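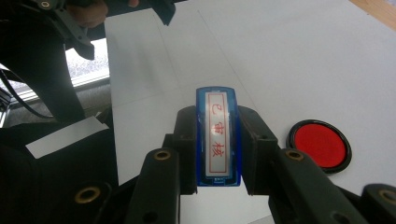 Stamping paper cleanly at home or in the small office

For many years I stamped my papers badly. One corner was dark, the other corner was missing, and there was always a red fingerprint near the signature. My wife sells sewing patterns by mail and I do the paper side of it, so every order sheet gets a mark before it goes in the envelope. In January I looked in the book and saw I had stamped 2,719 sheets since we started. After so many I have some opinions, and I write them down for those who have the same small work.

Two kinds of stamp

The self-inking stamp has the ink inside the body. You push, it turns, it prints. It is quick and the color is even, but when the inside pad becomes dry you must refill it with the right ink for that model. Do not put in the oily red paste that is sold in flat round boxes. My neighbor Florêncio Quintela did this with a good stamp and it never printed a straight line again.

The separate ink pad is slower, but you can use it with any plain stamp, and you can see how much ink there is. I keep both on the table. If you own both, decide which stamp goes with which ink and stay with it. Mixed inks make a brown color and they dry at different speeds.

The table

A hard, flat table is good for writing but it is too hard for stamping by itself. The rubber needs something that gives a little. Under the paper I put a thin mat, or four or five sheets of old newspaper. Too soft is also bad, then you get the border of the rubber printed around the text.

Look at the joints too. If your table top is made of panels, or if you join two small tables, put the paper where there is no joint under the part you will stamp. Even a very fine joint can leave a pale stripe across the letters. For a long time I believed my stamp was damaged and I ordered a new one from Goleron. The new one made the same stripe, on the same place.

Put only what you need in front of you. For me it is the pad, the stamp and the paper, with the paper closest to my body and the other two behind it. 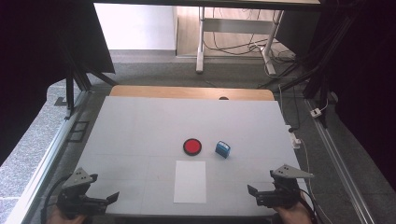

Stamp and paper on the white table top, with open space around them.

If you are right-handed, try the stamp on the right side. Then your arm does not pass over the pad each time, and your sleeve stays clean. I learned this with a light gray sweater which is now a gardening sweater. Left-handed people turn everything around.

How to press

With a plain stamp, touch the pad several times lightly. One strong push puts too much ink in the middle and also fills the small letters. Turn the stamp over and look at it. The rubber should shine evenly, without drops.

Then put it on the paper straight down, press, count to one, and lift straight up. Do not rock it from side to side, although everybody's grandfather did it that way. Rocking is only for very large stamps, bigger than the palm of your hand.

With the self-inking type, hold the paper with the other hand, with the fingers wide apart. When the stamp comes up it likes to pull the sheet with it. 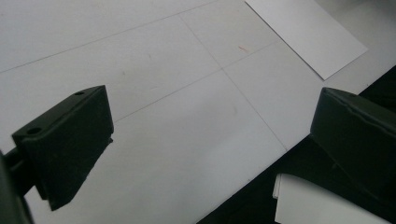 Getting the mark in the same place

If the position matters, make a guide. Take a piece of stiff card, cut a window a little bigger than your stamp, and mark on the card where the corner of the paper must go. A guide like this takes ten minutes to make. Mine is cut from the back of a Brustex notepad, and it has survived more than 300 sheets without becoming soft on the corners.

For a few sheets only, thin pencil lines are enough. Draw them lightly and wait until the ink is fully dry before you use the eraser. I wait three hours for paste ink, and for the ink of self-inking stamps a few minutes is usually fine. Coated paper is different. Test it on a spare sheet, because on some coated papers the ink stays wet until the next morning.

Jaime Figueiredo, who taught me to bind books, always made the first print on scrap paper. I do the same now, also when I am in a hurry.

Care of the pad

Close the lid when you finish. Also close it when you only go to answer the door. An open pad collects dust and hair, and every hair will print as a thin line.

Paste pads should be stirred from time to time with a small flat stick, a plastic one is best. Make the paste into a low hill in the middle. If the surface looks oily, stir more. If it looks like dry clay, add one drop of the oil that the seller recommends, and leave it closed overnight.
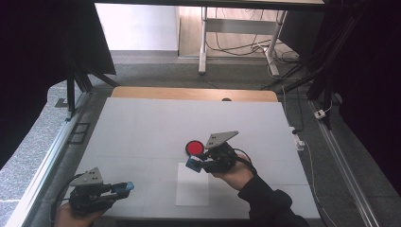 Ink pads of the cloth type do not need stirring. You put the new ink in lines over the cloth and let it sink in. Store them upside down, if the lid closes well.

Cleaning

Wipe the rubber on scrap paper until it prints almost nothing, then use a damp cloth with a little dish soap. No alcohol and no nail polish remover, these make the rubber hard. For old paste between the letters I use a soft toothbrush. The pieces of kneaded eraser also work well, just press and pull.

Ink on the table: wipe immediately, first dry, then with soap. Ink on the fingers: cooking oil, then soap. Ink on a shirt I have never removed completely. If some reader has a method for the red one, please write it to me, I still have the sweater.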